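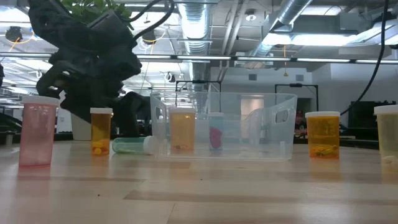

Woo-jin Han, commenting on our first draft, asked whether counting patents says much at all about who leads in home networking.

6 min read

4.2 Filings and citations

It's a great question, and we had real fun with it! We took 252 filings from Sandoval and Delby (all on mesh routing) and checked how often later patents cited them. Only 54 were cited more than twice, and 84 were never cited. Figure 3 shows one row of bottles on the tabletop. The Delby filings did far better than we had guessed.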